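Unit 6: Setting Up and Reading a Work Grid
Foundations of Kitchen Layout — Handout for Students
Instructor: Lyle Delacroix
Revised Apr 23, 2022

6.1 Purpose of the unit

Students are expected to lay out a work surface in cells, to place cookware on it, and to record each position so that another person can restore it from the written record alone. The method is used throughout the Brito exercises and again in the final practical in September. Students who have completed the Rolik drawer exercise will recognize the notation.

6.2 Preparing the surface

Clear the table completely before any tape is applied. Where paper is used, roll it out with the curl facing down and leave it flat for 40 minutes. Tape the long lines first, from one end of the table to the other, and then the cross lines. Press each crossing with the thumb. A line that wanders slightly is acceptable, provided that every cell is closed on all four sides. Gaps at the crossings should be patched before the table is used for a graded exercise.

Columns are lettered from the left and rows are numbered from the end nearest the recorder. The recorder does not change position during an exercise — a record begun from one end of the table and finished from the other will be returned ungraded.

6.3 Placing and recording cookware

Each item is recorded by the cell that holds the center of its base. Items wider than a cell, such as large serving dishes, are recorded by the center cell followed by the letter W. Lids are recorded with the pot when they are on it and separately when they are not. Contents are recorded in parentheses after the vessel.

Clear glass requires particular care. Lines seen through a thick rim shift and bend, and students regularly assign a glass dish to the neighboring cell. Follow the tape from outside the dish on both sides before writing anything down. Glossy bowls present a smaller difficulty: the shadow may be mistaken for part of the base when the bowl is viewed from directly overhead.

6.4 Reference views

Compare the close views with the wide views when practicing the notation.

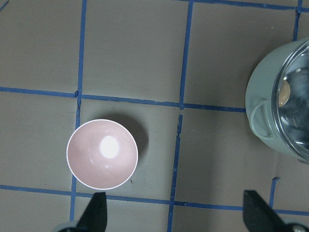
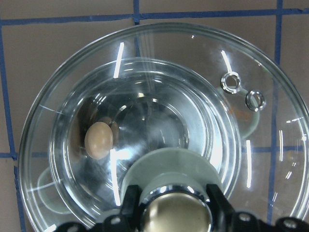 Wide views of the papered table, with pink bowl and pot:

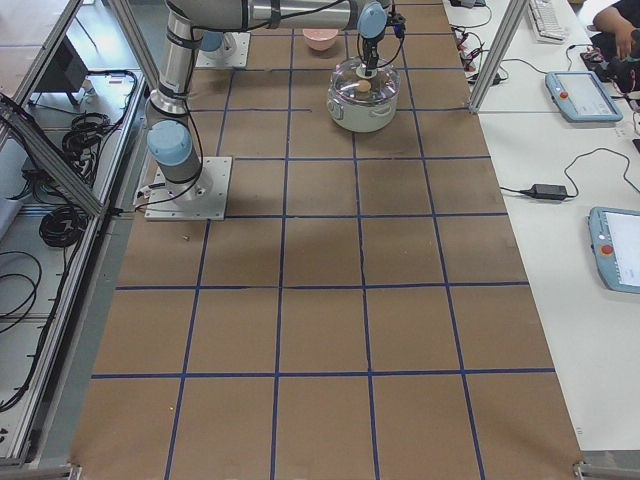
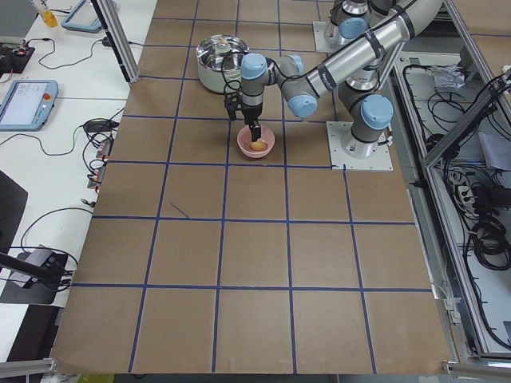 6.5 Written assignment

Prepare a position record for a table of your own arrangement, using at least one bowl, one lidded pot, and one item of clear glass. Attach a commentary of no more than 500 words explaining how doubtful positions were settled. The commentary should address overlap, where one item hides part of another, and should state from which end of the table the record was made.

Exchange records with a partner and restore each other's tables. Differences of a full cell or more are to be entered on the Sirus sheet, together with the initials of both students. Differences within a cell need not be entered.

6.6 Materials and storage

Tape and paper are issued from Room 213. The Jokoswood trays on the lower shelves are reserved for glass and should not be stacked. Used paper may be kept for a second session if the tape is still firm; otherwise it is to be removed in one piece, folded inward, and placed in the bin by the door.

Reading for the next unit: course packet, page 27 to the end of the section on shared surfaces.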